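Section index > Household Studies > Surface Care in Shared Kitchens > 3. Materials
Last updated 4th October
Print this page | E-mail this page

3.2 Wooden boards and their storage

The Flundetdale survey covered 11 shared kitchens in the Pacheco and Budell housing blocks. Residents were asked how often boards were oiled and where they were kept between meals.
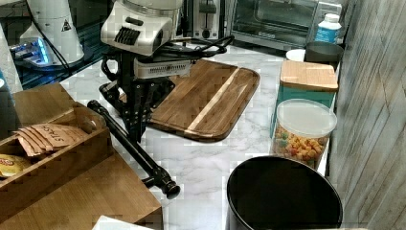
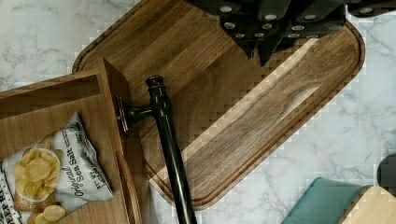
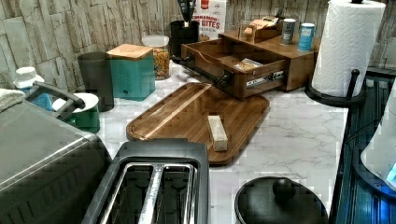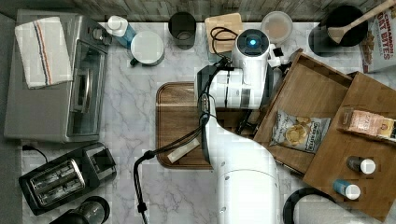 Figure 2. Kitchen countertop with marble pattern and gray veining.

Oiling was less regular than earlier work had suggested. Most households stored the board flat on the counter — as with the wooden board in the first image of Figure 2, which has a pale stripe running through it — and wiped it in place. Two kitchens in the Tritero annex kept boards upright in a rack. Their replies are treated separately in Section 4.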